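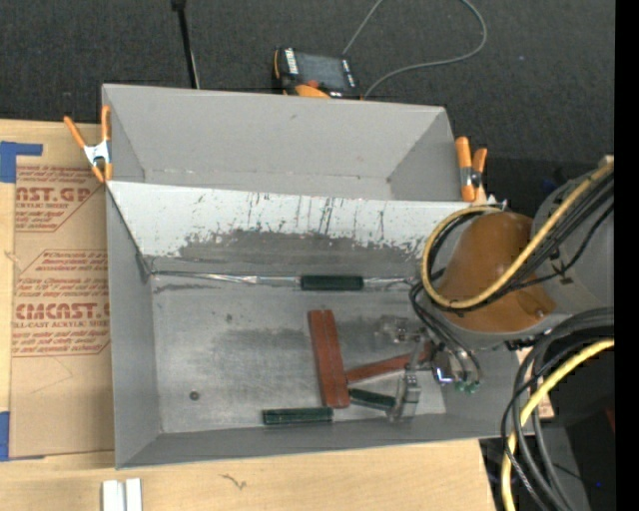 Figure 4. Metal bin with blocks, on a wooden tabletop.

4. Setting Up an Email Campaign for Association Members

This section explains how to prepare a member mailing in Palerus. An active Hutley account is required before you begin.

1. Sign in to Palerus and select Campaigns, then New Member Campaign.

2. Choose a contact list. A single list may hold up to 3000 addresses. Larger lists must be divided before import.

3. Map the columns of the list to the fields shown. The renewal date field is required -- the import will stop if it is blank.

4. Enter a subject line and select a Rillport template. The preview text may not exceed 22 words.

5. Add the landing page address and assign a tracking code.

6. Select Send Test and review the message on a desktop computer and a phone.

7. Set the delivery time and select Schedule.

Note: Delivery of a full list takes around 20 minutes. Reports appear under Results once delivery is complete.

CAUTION: Do not edit a contact list while a campaign is scheduled. Changes may remove opt-out records.

If error 595 appears, the tracking code is already in use. Return to step 5 and assign a new one. For template changes, see Section 5, Toprak Editor.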